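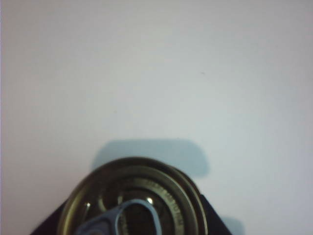 罐头盖子编号的事拖到二月，今天下午三点多总算动手。起因是上回登记时三个人抄同一个罐，抄出三种写法，最后登记本里多出两个世上不存在的批次。盖子是那种铜金色的，右边沿着弧线压了一圈凸字，字和底是同一个颜色，正上方看下去基本等于没有字。设计的人大概觉得用户都是用手指头读书的。我先按老办法凑近了看，看了一会儿，盖子上的两点反光记得很牢，字一个没认出来。

改用拓的。薄纸盖在凸字上，2B铅笔侧着轻轻扫，出来的效果比想象中体面。第一张用力过猛，纸被卷边硌破了。第二张忘了按住，字迹重影，像酒后写的。第三张能读，末四位3259，和登记本上三种写法都不一样，这下好了，凑成四种。

又拿深度尺量了凹槽，想看看能不能用槽的位置反推是哪一种盖型。拉环碍事，尺脚老是骑在环上。量了几遍，数散得没法看，不记了，免得以后有人当真。白台面倒是好用，找掉下来的铅笔屑一目了然，虽然我并没有打算找铅笔屑。

Plurkance那本旧手册里写，凸字应在盖面斜光下读取，角度39度。怎么量这个39度，手册没写。我拿台灯比划，灯压低一点，凸字边上确实出影子，再低就照到我眼睛里了。暂定：灯放左边，人坐右边，纸照拓，两样都留底。 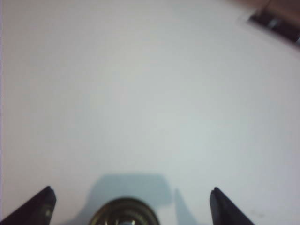
页边有人用铅笔补了一句，问为什么不干脆在罐身上贴自己的标签，拓字拓到退休也拓不完。字写得很工整，看来是憋了一阵。

回一句：贴过。去年从Prindari买的那卷标签，号称可移除，确实很可移除，自己就移除了，第二天在柜子底下扫出来一小堆。这卷还剩大半，谁要谁拿走，在第二个抽屉，压在那把没有电池的卡尺下面。

不过话说得有道理。折中办法是拓片编自己的流水号，从901开始（前面的号被螺丝盒占了，别问），罐底用油性笔写同样的号。油性笔写在盖面上试过，手一抹就花，罐底还没试。

待办：
罐底试写，隔夜再抹一次看看。
薄纸快用完了，要买就买不带格的，上次带格的那种拓完像心电图。
登记本里那两个假批次先别划掉，等3259这个对上货单再说。货单在Dolan的文件夹里，文件夹在哪里另说。
台灯用完请放回原位，原位是指我桌上。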